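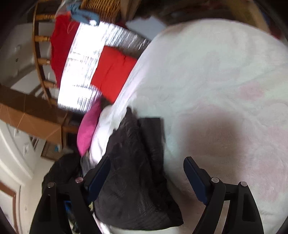 온우드(Onwood) 역사 모임 정기 회의록

일시: 2022년 9월 22일 저녁
장소: 온우드 회관 2층
진행: 오스타위전(Oosthuizen)
기록: 리암 오 술라바인(Liam Ó Súilleabháin)
결석: 두 명 (사전 연락 있음)

1. 지난 회의록 확인
지난 회의록을 읽고 승인하였습니다. 단, 3항의 "휴전 조약"은 "휴전 협정"으로 고칩니다. 기록자의 잘못입니다.

2. 11월 강연 주제
오스타위전 님이 크림 전쟁을 주제로 제안하였습니다. 회원 한 분은 백년 전쟁이 더 좋다는 의견을 말하였습니다. 크림 전쟁은 1853년에 시작되어 1856년 파리 조약으로 끝났으므로 한 번의 강연으로 다루기에 적당하다는 설명이 있었습니다. 백년 전쟁은 범위가 너무 넓어서 내년에 세 번으로 나누어 하자는 의견이 나왔습니다.
손을 들어 정하였고, 크림 전쟁으로 결정되었습니다. 반대는 한 명이었습니다.

3. 강연의 내용
세바스토폴 포위전을 중심으로 하고, 전신과 신문 보도에 대한 부분을 뒤에 넣기로 하였습니다. 전쟁의 원인을 얼마나 길게 설명할 것인가에 대하여 이야기가 길어졌습니다. 성지 관리권 문제부터 시작하자는 의견과, 오스만 제국의 상황부터 시작하자는 의견이 있었습니다. 이 점은 결정하지 못하였으며, 오스타위전 님이 두 가지 순서로 초안을 써 오기로 하였습니다.
지명의 한글 표기는 미리 한 가지로 통일합니다. 기록자가 목록을 만듭니다.

4. 안내 책자
베르니로라(Bernirora) 인쇄소의 견적을 검토하였습니다. 80부를 인쇄하고 한 부에 2,000원을 받기로 하였습니다. 지도는 흑백으로 넣습니다. 표지의 글씨가 작다는 지적이 있어서 다시 부탁합니다.

5. 도서 정리
그리르키코(Grirkico) 서점에서 기증받은 책의 목록이 완성되었습니다. 모두 457권이고, 그중 176권이 19세기 유럽사에 관한 책입니다. 같은 책이 두 권씩 있는 경우에는 한 권을 회원에게 빌려주는 용도로 따로 둡니다. 대출 기간은 한 달로 합니다. 연장이 가능한지 질문이 있었으나 다음에 의논합니다.

6. 기타
회의 시작 시간을 30분 늦추자는 요청이 있었습니다. 다음 회의에서 다시 묻겠습니다.
회관 열쇠는 오스타위전 님이 계속 보관합니다.

할 일
오스타위전: 강연 초안 두 가지, 인쇄소 연락
리암: 지명 표기 목록, 도서 목록 복사

이 회의록에 틀린 곳이 있으면 다음 회의 전까지 기록자에게 알려 주시기 바랍니다.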